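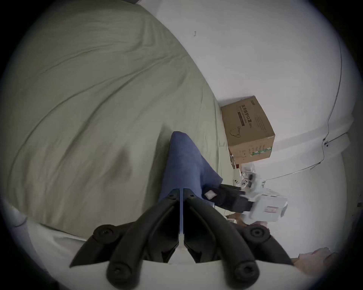 The pair of hand-held grippers at the bedside, with the blue cloth on the sheet.

Urnmont hand-held grippers: a review from the open day

I had been meaning to get to one of the Astach open days since they started them, and this year my friend Shalini Gautam finally put both our names down before I could think up an excuse. So off we went to Pradby, with sandwiches, on a bus that takes in every village it can find, and I came home with sore thumbs and rather a lot to say about the Urnmont pair. I should say first that I paid for my own ticket and that I have no connection with the people who make them. I used to teach textiles, I have folded more cloth than is sensible, and that was really what I went to see.

For those who haven't come across them, the Urnmonts are a left and a right gripper that you hold in your hands and work yourself. You do a household job with them, a camera on the gripper records what happens, and the recordings are used to teach a robot arm to do the same sort of job later on. The arms were in another part of the building and had their own queue. I had a turn at watching one of those too, but it's the hand-helds I want to review here, as they are the bit a visitor can really get to grips with (sorry).

Our session was led by Blažena Brabec, who was patient with all of us and especially with me. She did the bed first, with no hurry at all, and talked the whole way through about where she was going to pinch the cloth and what she was hoping it would do. I liked that she didn't pretend fabric is easy. A cup stays cup-shaped wherever you take hold of it, she said, and a bit of cloth is a different thing every time you let go. I could have told my old pupils that for years and never put it so well!

Then it was our turn, and on to the review proper.

Grip. Very good on anything with a bit of body to it. The two black fingers close in towards each other in a V, and on thick cloth I could pick up a corner and keep it. Denim was a pleasure. Thin sheeting is another story, and I kept taking up two layers where I wanted one. Shalini got the knack sooner than I did, by coming in low and almost flat, and I'd suggest that to anyone having a first go.

Comfort. Mixed, I'm afraid. The weight is fine to begin with, but it sits forward of your hand, and after two rounds of folding I was glad to put the things down. I have small hands and had to stretch for the squeeze. Shalini has long fingers and had no complaint whatever, so try before you commit if you possibly can. I did ask whether there might be a smaller handle and was told one is being looked at for October.

The view. We were shown some of the footage afterwards on a big screen and I found it fascinating. It's a very wide, round view, so straight walls go bendy at the sides, and you see the fingers all the time at the bottom with the cloth beyond them. It made one or two people a bit queasy when the hands moved quickly. What struck me was how much of an ordinary room gets in – boxes, cables, a heap of packaging – and Blažena said they are quite happy with that, as real bedrooms are not showrooms and the arm will have to cope. I felt a good deal better about my own spare room after that.

Noise. None to speak of. You could chat over them quite easily, and we did.

Price. The pair was listed on the day at 2,707, with the stand extra. That is far too much for a curious person like me, but I gather it's meant for colleges and workshops, and Tiwari, who were sharing the hall, do a hire scheme with a deposit of 100. If I were still running a department I'd be tempted to hire for half a term and see how the pupils got on.

As for the arm itself, I watched it have a go at a tea towel that had been taught by this method. The target, according to the board beside it, was 1,000 recorded folds before they'd consider the job learnt, and it hadn't reached that yet. It got one half over the other, thought about it for a while, and then took hold of the wrong edge. There was a lovely groan from the crowd.

The day out generally: well organised, good tea, not quite enough chairs. The talks ran over, which I didn't mind, though it did mean the last group had a shorter turn. Do go early if you want hands-on time, and wear sleeves that stay up.

I'd give the Urnmonts four out of five for thick fabrics and three for thin, and I'd knock off a bit more if your hands are like mine. Shalini says I'm being mean and would give them five. She has already asked for the next date.

Posted July 4, 2022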